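Section 4: Descaling the Grillex kettle

Revised 2020-02-18 by Cheuk-hei Siu

The box says the Grillex needs descaling every 20 boils. We doubt it. That line was printed by the people who sell the sachets. In a soft water area you can leave it far longer, and in a place like Warnbridge you will see the scale well before any counter tells you to look.

4.1 Before you start

Switch the kettle off at the wall and let it cool. Take out the spout filter. It lifts straight up, whatever the leaflet's drawing suggests.

CAUTION: Never put the base in water. The label calls it "splash safe", and we would not test that.

4.2 Descaling

1. Fill the kettle halfway with cold water.
2. Add 2 level spoons of citric acid. The Pesus sachets contain much the same thing at a higher price.
3. Bring to the boil once, then switch off.
4. Leave for 17 minutes. Longer does no harm that we have found, though the maker warns against it without saying why.
5. Pour away, rinse, and boil a full kettle of plain water. Throw that away too.
6. Smell the inside. If it is still sharp, repeat step 5.

NOTE: Vinegar works, but the smell stays in the lid seal for days. Claims that lemon peel does the same job should be taken lightly.

4.3 The warning light

Code 537 is meant to show "heavy scale". Booker Haddad had it appear on a new kettle last August, so treat it as a hint at best. To clear it:

1. Lift the kettle off the base.
2. Hold the boil button until the light goes out.
3. Put the kettle back and boil as normal.

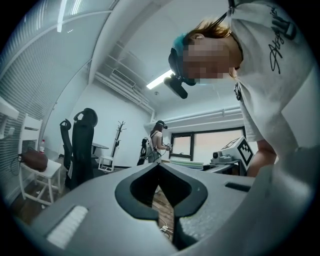 If the light returns straight away, check the metal ring under the kettle for dirt and wipe it with a dry cloth. The Châu model has the same ring and the same fault, despite being sold as a different design.

CAUTION: Do not scrape the ring with a knife or wire wool.

4.4 Refitting the filter

Push it down until it clicks. Some never click. A filter that stays put when you tip the empty kettle is fitted well enough.

Spare filters are listed in Section 6.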